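Features > Engineering > Safety
Search this magazine Enter keyword

The arm that did not stop where it should

At Fumau, a small workshop in Tiltdale, the robot cell was doing the most quiet work one can give to a robot. It had to take a cup, bring it over a bowl, tilt it, and put the cup back on the table. In run 172 the arm went down to set back the cup and continued to go down. The cup was pressed against the table until the rim cracked, and the stop came only when Dario Leone hit the red button with his palm.

Nobody was hurt. Leone was standing outside the cell with his hand already near the button, a habit which he has from older machines. But the protective stop, the one which should act without any hand, did not act. It took the workshop several weeks to understand why, and I think the answer is of interest to anybody who has an arm like this one in the house. 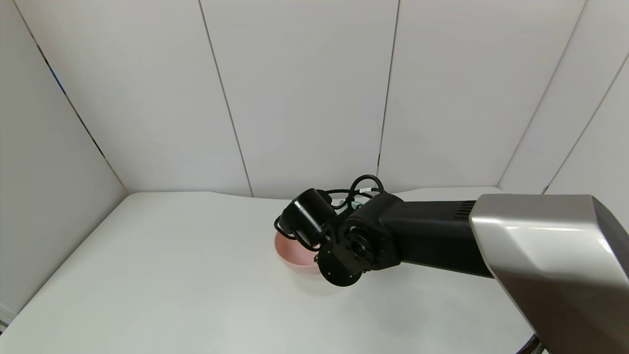 The first suspect was the control program, which the people at Fumau call Swati. It had been updated a short time before, and it is natural to look at what has changed last. Leone put the old version back and repeated the same path with no cup in the gripper. In most runs everything was good. Then the fault came again, with the old program. After this he began to look at the hardware, and in particular at the wrist, where the black cables rise in loops over the arm before they go back along the forearm. One of them has a small white label around it, and for two days this label was the marker by which he watched how much the bundle moves when the wrist turns.

It moves more than he had believed. When the cup tilts, the loops open and close, and the connector behind the wrist receives a small pull each time. Inside the connector one contact had become loose. The signal from the force sensor was lost for a moment, and came back, and was lost again.

A lost signal alone should not be dangerous. The arm should see that it has no force reading and stop. Here was the second mistake, and for me the more serious one. When the reading disappeared, the cell kept the last good value and continued to use it. The last good value was the weight of a cup hanging in free air. So while the cup was already pushing on the table, the safety check was reading a number that said there was no contact.

The log did write something. In the file of that run there is the warning code 1623, repeated many times in the seconds before the cup broke. Leone found in the manual that it means "sensor data old". It was classified as information only, so it made no sound and no light, and the screen showed it in the same gray letters as the message that a file was saved. 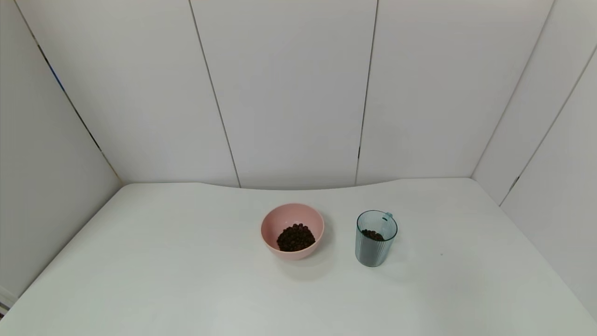
Arturo Monti does not accept that this was a cable fault with a software fault behind it. In his opinion the loose contact was ordinary wear, such as every moving cable will show one day, and the workshop should write only one cause in its report: that a warning about missing data was permitted to stay silent. He said to me that a machine which cannot feel the table must behave as if the table is everywhere. Leone agrees with the second sentence and not completely with the first. He would still like the connector to be named, so that somebody checks it.

I am more on the side of Leone, but I understand the worry. When a report has a broken part in it, people change the part and close the report. This is what almost happened. A new connector was ordered from Drinari the same afternoon, and for some days the question of the silent warning was standing at the bottom of a list.

What made it go up the list was a simple test. With the speed reduced and a soft block under the gripper, Leone pulled out the sensor plug by hand during the movement. The arm continued. He did it again, with a colleague watching, and the arm continued again. From that moment the cell was switched off and a paper was taped on the power switch.

The question of distance was also discussed. The cup is light and the pieces in the bowl weigh very little, and because of this everybody had treated the cell as harmless. But the force of the arm does not depend on what it carries. The motors are the same if the gripper holds a thin plastic cup or a steel part, and people who come to take away a cup put their fingers exactly between the gripper and the table. 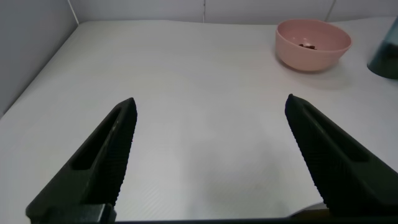

What was changed

The cable bundle now has a clamp before the connector, so the pull of the loops ends at the clamp. The contact is checked by hand at the start of each month. These are small things, and they cost almost nothing.

The software change needed more patience. The force reading now carries its own time, and if it is older than 300 milliseconds the arm goes to a protective stop. At first this made many stops for no good reason, because the computer was sometimes slow when it was saving the recordings. There was a strong temptation to make the limit longer. They moved the saving to a second computer, and kept the limit.

The code 1623 is not information anymore. It stops the arm, it switches on the lamp, and the person who restarts must type his name. The plug test has also remained. It is done with the block and at low speed before the first run, and the result is written in a notebook which hangs on the side of the cell.

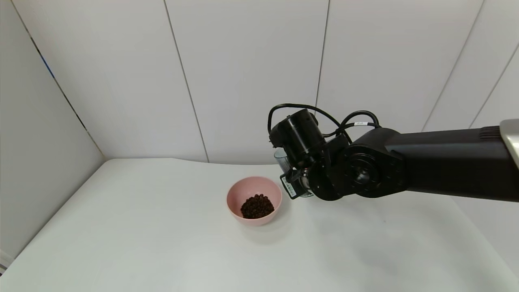
Issue 300 | April 2025

The cell returned to its work in July of last year, with the same path and a new cup. I asked Leone if he trusts it. He answered that he trusts the stop, because he has seen it act, and that about the rest he has no feeling – he still stands with the hand near the button.

One question is open. The supplier of the sensor was informed, and replied that keeping the last value is a setting which the customer can choose. It is true, the setting is in the menu. At Fumau they could not find who had chosen it, or if it was delivered in this way. Monti would like that such a setting does not exist at all. Leone has in the meantime looked through the other menus of the cell and found one more like it, for the gripper position, and this one is now switched off also.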